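Speaker notes - "Same shift, different job"
Westerberg site, staff session, 2026-08-21

Open with the number. 3,016 work orders came through Westerberg in the first quarter after the arms went in. Pause there. Then say the talk is about the people on those orders, and the machine specs are in the handout.

Who we were before. The handling team lifted, opened, closed and reset by hand all shift. 446 people across Westerberg and Nostley, most of them on their feet the whole time. Sore wrists were the top complaint in the April survey. Second was boredom.

What the work is now. An operator looks after a station and an arm. Go through the next four slowly and let the room look. Same toy kitchen in all of them, arm at the kitchen. 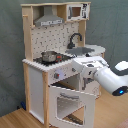
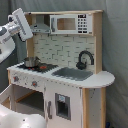
Sink, stove, oven, microwave - one small unit, a lot of things to reach for. 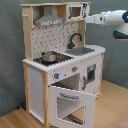
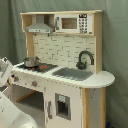

Ask who has worked a practice station. Usually a few hands. Ask one of them what the first week was like and give them a full minute.

Three changes people told us about.

First, the pace. The old job had its own rhythm and you could talk while you did it. Station work is stop and start. You watch, you step in, you write it down. Some people like this. A good number at Nostley said they were more tired at the end of the day even though they lifted less. Don't argue with that from the stage.

Second, skill. Setup and logging used to belong to the techs. Operators do both now, after the 604 course. Pay grade moved up one step at Westerberg. At Nostley it has not moved yet. Say so before somebody else does.

Third, who decides. In the old layout the line lead called a stop. Now anyone at a station can. In the first month people were slow to use it - they thought it would count against them. Tollovitz rewrote the stop form so it has no name field, and stops went up.

Jobs. This will be the first question, so take it here. 200 handling posts were changed to operator posts. No layoffs at either site so far. We have no promise past next year and I won't make one.

Zuststead is next. Their team visits before any equipment is ordered, and they pick which stations go first.

Questions, 15 minutes. Leave the stop form on the screen.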